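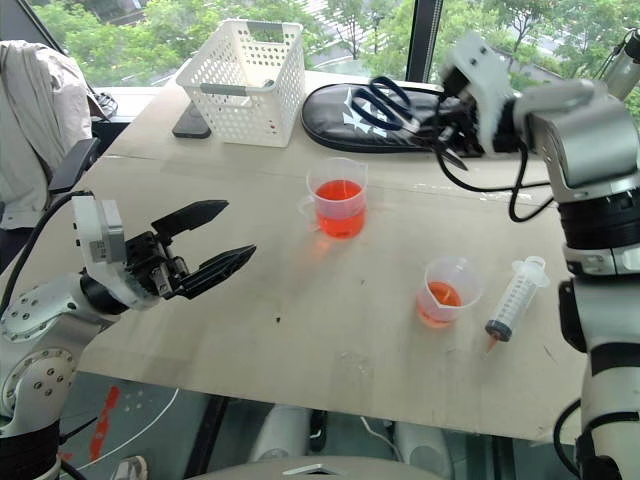 Figure 4-1. Tool pick, right arm. The scissors are held near the pivot with the handles toward the back of the table. Left gripper open.

4 Recording mixed-object episodes on the two-arm station

Applies to: Kelwood two-arm station, Kolport recorder, head camera view
Revision: 17 February 2022

4.1 Scope

This section covers the table layout, start poses and recording steps for the mixed-object task set. The set combines liquid containers, a syringe, scissors and background items on one table. The episodes are used to train and test the Gemum grasp policy. Single-object recording is covered in section 3. Camera calibration is covered in section 2 and must be complete before any step below.

The full set is 600 episodes. Episodes recorded under an earlier layout sheet keep their old sheet number and are not counted toward this total.

4.2 Items

Active items (may be grasped or moved during an episode):
- Clear measuring cup, more liquid
- Clear measuring cup, less liquid
- Large plastic syringe
- Scissors, dark blue handles

Background items (stay in place for the whole episode):
- White perforated basket, gray handles
- Long black case
- Flat dark item beside the basket

The liquid is colored water. Use the orange-red mix for all episodes in this set. Uncolored water gives poor edges in the head view and the liquid level can't be labeled from it.

CAUTION: Keep liquid containers away from the arm bases and from any cable connector. Stop both arms before wiping up a spill.

4.3 Table layout

1. Clear the table and check that both arms are in the parked pose.
2. Place the basket at the back of the table, left of center.
3. Lay the case along the back edge, to the right of the basket.
4. Place the fuller cup near the middle of the table, handle to the left.
5. Place the second cup nearer the front and to the right of the first.
6. Place the syringe and scissors at the positions given on the layout sheet for that episode.
7. Compare the live head view with the layout sheet. Correct any item more than 15 mm out of position.

Note: Background items don't need to match to the same tolerance. Small differences between sessions are wanted. Do not remove the chair from the left side of the table or close off the window. The policy is tested against the same background.

4.4 Start pose

1. Bring both arms over the table from opposite sides.
2. Open both grippers fully.
3. Check the cable loop on each wrist. It must hang free through the full reach of the arm and must not touch a cup.
4. Zero the gripper force readings.
5. Hold the pose for 3,000 ms. Kolport uses this interval to set the joint baseline. If either arm moves, the baseline is rejected and the status line shows BASE?.

4.5 Recording an episode

1. Load the episode card. The card names the active arm, the target item and the end condition.
2. Press RECORD and wait for the status line to show REC.
3. Move the active arm above the target. Approach from above for cups and tools. For the syringe, bring the fingers in across the barrel.
4. Close the gripper until the force reading levels off. Don't increase the force after this point.
5. Lift until the item is clear of everything else on the table.
6. Carry out the end condition on the card (hold, return, or place).
7. Press STOP. Return the arm to the start pose before touching any item by hand.

The passive arm stays in its start pose with the gripper open. Its joint data is recorded at the same rate as that of the active arm and must not be trimmed from the file.

WARNING: Scissors are held with the blades closed at all times. Do not reach across the table while a gripper is holding the scissors.

4.6 Grasps close to liquid

Episodes with the gripper working over a filled cup are recorded as a separate group, code L. In this group the gripper often hides the target from the head view, and the contact label has to come from the force channel.
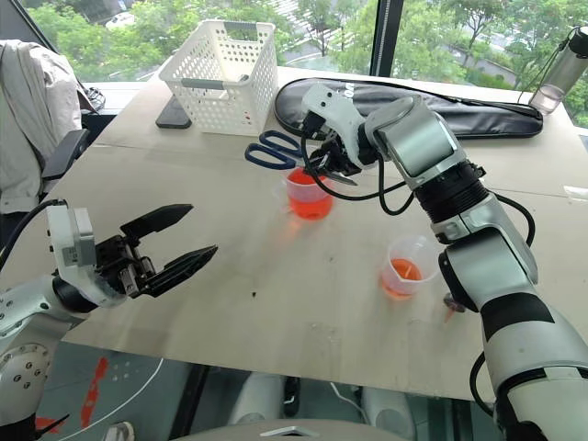

Figure 4-2. Group L position. Right gripper closed just above a measuring cup, with the scissors resting to the left of the cup.

For group L, change the steps in 4.5 as follows:

1. Set the arm speed limit to LOW before pressing RECORD.
2. Lower the gripper in a straight line. Do not rotate the wrist below the approach height on the card.
3. After closing, wait for the force reading to settle before lifting.
4. Enter the visibility code by hand: V0 target visible, V1 partly hidden, V2 fully hidden.
5. If a cup is tipped or shifted by an unplanned contact, stop and mark the episode FAIL-C. Keep the file.

Note: FAIL-C episodes are used as negative samples. Deleting them biases the contact threshold.

4.7 Effect of the visibility code

On the Antoniuk test split, the policy trained with visibility codes completed 74 percent of group L grasps. The policy trained on the same episodes with the codes removed did worse on V2 and about the same on V0. Most of the remaining failures were late closings, where the gripper began to close after it had passed the card height. Scissors picks showed no clear difference between the two policies.

These results apply to the head view only. Wrist views were not used in training or testing.

4.8 Checks after each block

- Play back the first and last episode of the block. The table edge must be visible in both.
- Compare the liquid level in both cups with the layout sheet and refill as needed.
- Inspect the gripper fingers for residue. Wipe with a damp cloth, then a dry one.
- Check that every group L file has a visibility code. Kolport accepts a file without one, but the export step in section 5 will reject the whole block.
- Park both arms before exporting.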